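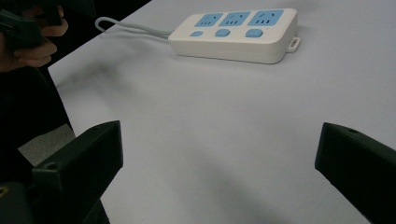
How to sort out a desk full of plugs in one evening

298 shares | 9 comments

Most desks have one extension lead that was put there in a hurry and has never been thought about since. Mine lived behind the printer at Stinen for years, feeding a lamp, a radio and something with a green light that I never did identify. You will need a damp cloth, a dry cloth, a roll of masking tape, a pen and more patience than the job deserves.

Start by switching everything off, then unplug the lead at the wall. Do it in that order. Aarti Kushwaha once did it in the other order and lost an afternoon's invoices, which she still brings up.

Pull each plug out by its body, never by the cable, and put a bit of masking tape on it as you go. Write what it is. "Lamp" will do. "Black one" will not, as you are about to discover that they are all the black one. 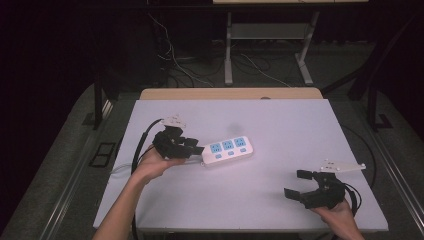
Clear a table and lay the lead out on its own, at full stretch if you have the room. You want to get at it from both ends without knocking over a mug. Run the cord through your fingers from plug to block and feel for nicks, flat spots and anything sticky. A short block with three sockets in a row is a quick job, and with the cord led off to the left like that you can work along the top without it getting under your wrists. If you find a split in the cord, stop cleaning and buy a new lead. Tape is for labels.

Wipe the casing with the damp cloth, wrung out until it is barely worth calling damp. Use the dry one round the slots, and keep water, sprays and cotton buds dipped in anything well away from them. Leave the lot to air until you've had your tea. 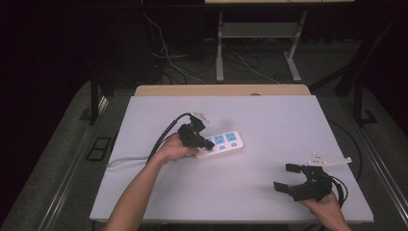 Now decide what goes where before anything goes back in. Steady the block with one hand while you work, especially if it's a light one that skates about on a smooth top. Pale blue sockets on white look very smart and show every thumbprint, so give them a last rub before they vanish behind the furniture. Put the thing you use most at the end you can reach. Chunky adaptors go at the other end, where they can only bully one neighbour.

Heaters and kettles don't belong on here at all. They get the wall. Nor does a second extension lead, however short you are of sockets.

Plug back in one at a time, check each thing works, and leave the tape on. Anything you couldn't name goes in a drawer until December. If it hasn't been missed by then, off it goes.

2 comments awaiting approval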